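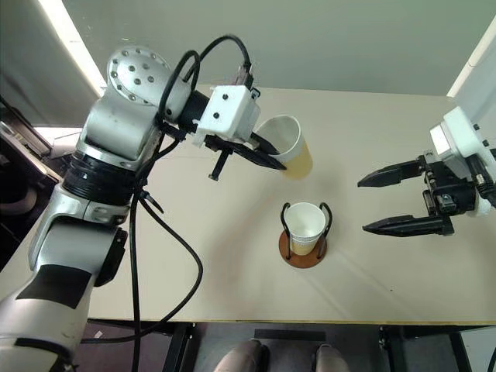 The open day at Sorico starts at ten on a Sunday in December, and by half past the coffee has run out and the hallway smells of wet coats. I had been promised a quiet hour with the engineer who runs the two-arm table, and I did get it in the end, in pieces, between one family and the next.

She came to Sorico from Stamov, where she spent years on packing lines, and she still talks about cardboard with real fondness. "A box wants to be picked up," she told me. "It has flat sides and it's stiff. A paper cup is another animal altogether! Squeeze it a little too hard and you've got a funnel."

Cups are what she works on now, cups and the holders they sit in, with one arm on either side of the table. I asked why anyone would need two arms for a cup of coffee, and she laughed, because her mother asks the same thing (every Sunday, apparently, over lunch).

"Try it yourself with one hand behind your back," she said. "You can get the cup into the holder, sure. Then the holder slides, or it tips, and you find out how much your other hand was doing."

The way she tells it, most of the job is patience. Her team has been through 1,000 paper cups since the summer, bought by the carton from a wholesaler in Edon, and she keeps the crushed ones in a bin by the door so visitors can handle them. The children loved that bin. One boy took 2 home in his pockets.

I wondered whether she minded the slow pace, with 40 people pressed up to the tape waiting for something to happen. She thought about it for a while. "At Lebrun they sped everything up for visitors, and it looked wonderful, and then people asked the wrong questions. I like it when they get a bit bored. They start looking at the fingers."

And they did look. A retired baker next to me spent a good ten minutes bent over with his hands on his knees, then asked her whether it could manage a croissant.

"Next year," she said, and went off to find more cups.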